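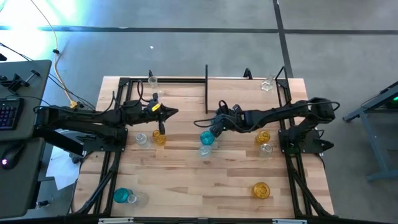

Clear, amber and teal glass on a butcher-block table.

Rotlow Glass Rental - Frequently Asked Questions

How far ahead should I book?
Four weeks is enough for most of the year. For January dates, write to us sooner, as we close for part of the month.

Is there a minimum order?
Yes, 34 pieces. You can mix colors and shapes.

Can you handle a large wedding?
We keep 4,000 pieces in stock. Orders over 100 pieces go through Nele Segers, who will send you a written quote.

Do I have to wash everything before I return it?
No. Empty out water and flowers, put each piece back in its divider, and close the crate. Please don't use tape on the glass - it leaves a residue.
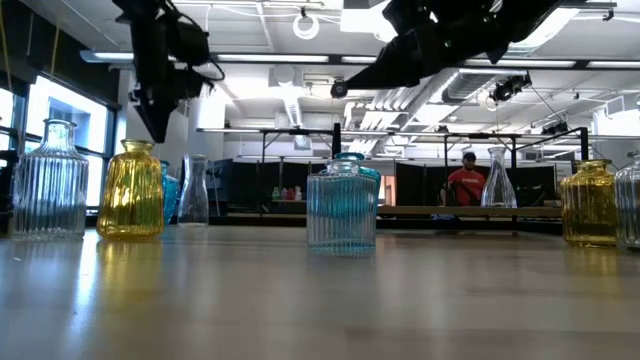 Candle wax is fine too, as long as it has set. We charge a cleaning fee only for paint, glue or glitter.

What if something breaks?
Tell us when you return the crates. You pay the replacement price on your order sheet. Chips count as breakage.

Do you deliver?
Drarnon Courier delivers for us every Wednesday. Pickup from the shop is free.

Can I change my order?
Up to 4 p.m. the day before it goes out. Email Chanida Thongsuk with your order number.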